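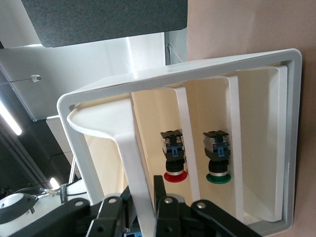

Chapter 4
Start, Stop, and What Lies Between

Most people meet a push button from the front. They press it, something happens or fails to happen, and they press it again, harder. This chapter is for those who will have to meet it from behind, where the wires go and where pressing harder has never fixed a thing.

From the front, a button is a color and an opinion. Red says stop, green says go, and a broad mushroom cap says that somebody expects you to hit it with your palm while thinking about something else. Behind the cap comes a collar, which passes through the panel, and behind the collar comes the contact block, a plain little box with screw terminals that does all of the work and gets none of the paint.

The block knows only 2 states, open and closed. A start button is usually wired through a contact that closes when pressed. A stop button is usually wired through one that opens, so that a broken wire stops the machine as well. Students tend to find this backward until they have tried it the other way — once is generally enough.

Sigrun Hovland, who taught panel wiring before this book existed, made her classes draw the circuit before anyone touched a screwdriver. The drawings were terrible. The panels were much better.

By the end of the chapter you should be able to:

Name the parts of a push button from cap to terminal
Tell a normally open contact from a normally closed one with a meter
Wire a start and stop pair, and explain your wiring to someone who doubts it

Before you begin: read Section 4.1 with the power off. Read the rest of the chapter that way too.

4.1 The Contact Block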